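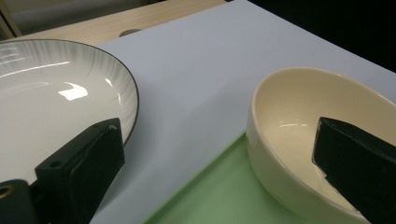

Glare, rims and late timestamps: an interview with Johannes Zulu

Johannes Zulu maintains the perception and replay software at Vendanau, where the current test task is putting tableware in order: plates, bowls and a tray, handled with two-fingered grippers and a camera mounted behind the fingers. The software is called Shezi. Version notes for the last release are dated 18th April, and most of them concern time.

"People ask about the network first," he said. "The network is the part I change least. If the image and the pose disagree by a few tens of milliseconds, the training data says the fingers closed before they got there, and no architecture fixes that."

Shezi stores each stream at its own rate and resamples everything to 20 Hz when an episode is exported. Early versions resampled at capture. Zulu calls this his worst decision of the first year, as the original timing could not be recovered and a large batch of episodes had to be thrown out. The exporter now keeps the raw clock values beside the resampled ones, and refuses to write an episode if the offset between camera and pose drifts during it.

Glazed ceramics are his second subject. A white plate under ceiling lights carries a hard bright patch that moves when the camera moves, and a feature tracker will happily lock on to it.

"The highlight is a very good corner," he said. "High contrast, well localised, and completely wrong. It isn't attached to the plate. It slides over the glaze as you approach, so the tracker reports that the plate is sliding."

Shezi deals with this in two passes. The first marks saturated pixels and grows the region slightly. The second tests whether the remaining features move consistently with the estimated camera motion, and drops the ones that don't. On the plates with a dark line at the rim, the line does most of the work: it is fitted as an ellipse, and the fit survives with a good part of the curve hidden. The plain cream bowl gives much less to hold on to. Its outline against the table covering is weak in places, and the inner wall shades off gradually.
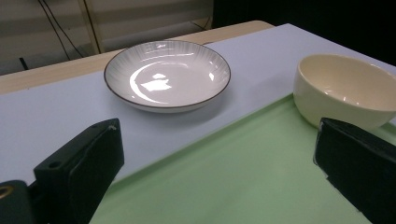 Vol. 2, Issue 20

The fingers are always in view, which Zulu regards as useful. Their position in the image gives an independent reading of the gripper opening, and Shezi compares it with the width recorded by the tool. A fixed mask would be simpler, but the fingers travel, so the mask is computed from the width for every image. Where the two readings disagree the episode is flagged for a person to look at.

He was asked whether learned depth had made any of this unnecessary.

"On matt objects, nearly. On a glossy bowl it puts a dent where the reflection is. The planner then sees a dent and thinks it has room for a finger."

The planner is a separate process, Lurmont, which takes a target pose and a gripper width and returns a short trajectory. It samples up to 2000 candidate grasps for each object and scores them on clearance, finger angle and reach. For a bowl, the candidates with one finger inside the wall and one outside usually come out on top. A shallow plate is harder. The rim is low, and a finger that has to go under it must pass close to the table, so Lurmont adds a penalty for table contact that grows steeply in the last few millimetres.

"That penalty used to be a hard limit," Zulu said. "With a hard limit it returned nothing at all for plates. You got an empty list and a log line. Now you get a bad grasp with a bad score – at least you can plot it."
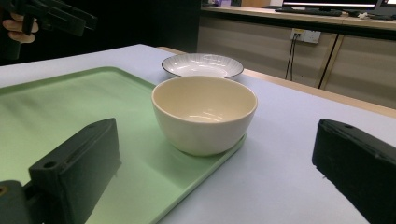
Cream bowl on the green tray, with the shallow dish behind it on the table.

Tray edges caused a separate fault. The raised rim of a tray was being merged with the surface under it, and the clearance figure for anything standing near the rim came out too generous. The plane fit now runs once for the table and again for any raised region, with a limit on region size to stop bowls being treated as trays. Zulu has kept the old behaviour behind a switch so that earlier results can be repeated.

Replay is handled by a browser tool, Trillutley. It shows the camera image, the gripper width and the planner scores on one time axis, and it can step backwards. He wanted stepping backwards more than any other feature. A fault tends to show itself well after the sample that caused it, and scrubbing with a mouse was too coarse to find that sample.

Asked what remains, he listed occlusion. When a bowl stands in front of a dish, the visible part of the dish may be too short an arc for a stable ellipse. Shezi currently carries the last good fit forward and lowers its confidence with each new image. "It works until somebody moves the dish while it's hidden," he said. The replacement will keep several fits alive and let Lurmont choose a viewpoint that separates them. It is on a branch, and the tests for it do not yet pass.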